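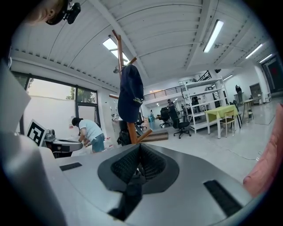
The coat rack with a navy cap on one of the upper pegs and the big window off to the left.

Coats, Caps and Bags: the Gillgate Room in September

I've been wanting to put up a page about the coat rack for ages, and now it has one! If you've followed the Gillgate galleries for a while you'll know I get attached to furniture. Last time it was the folding tables (786 of you looked at folding tables, which made my whole week). This time it's the tall wooden rack and the bits and pieces that end up living around it.

I'm Farah Rondonuwu, I look after the furnishing side of the room, and most of what you see on these pages I carried up the stairs myself or talked a friend into carrying. The rack came from Arow, the secondhand place behind the bus station, and it cost me 269 after a bit of friendly back and forth over a scratch on the base. They wanted 300. I'd have paid it, please don't tell them.

What I love about it is how simple it is. One pole, short pegs set at angles, and the angles do all the work. You can reach past one thing to get at another without the whole lot sliding to the floor. Our old one was a metal affair with curly hooks that bit into everything, and it leaned. Oh, how it leaned. I'm thrilled to see the back of it.

The light in the first picture is worth a mention too. Dark window frames, pale wall outside, and that little patch of green leaves up in the top panes. I spent a whole summer trying to decide on curtains for that window and I'm so glad I gave up. The white ceiling bounces the light back down and by mid-morning you hardly need a lamp.

Caps look great on a rack like this, by the way. Hang them with the crown facing out and they keep their shape nicely, and you can spot yours from the door.

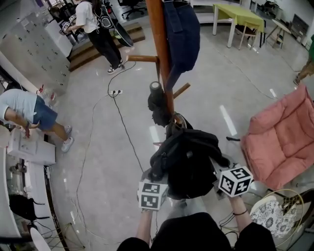
Bag up top, black backpack lower down, and the pink armchair keeping them company.

Now we're talking! A coat rack looks its best with things on it, and I'm very fond of that navy bag with the flap. The backpack is the real test though. Heavy bags go low, light ones go high, and try to share them out on different sides of the pole. That's my one rule and I repeat it to everyone who comes in.

And the pink armchair! I know it divides opinion. Luo wanted something in oatmeal, and we went round and round on it for six weeks, but look at those soft quilted cushions against the gray floor. It's the first seat people go for. The gold wire chair next to it is my other favorite, with its white cushion and black flowers. I found the cushion long before the chair and kept it in a cupboard waiting for the right thing to come along.

Toward the back there's the round black-framed mirror up on the wooden platform, and the yellow-green tablecloth, which came from the Zillum closing sale and has washed beautifully every time. I'd like a second one for the small folding table if anybody spots that color anywhere.

Next gallery will be cushions, and possibly lamps if I get the shades finished in time.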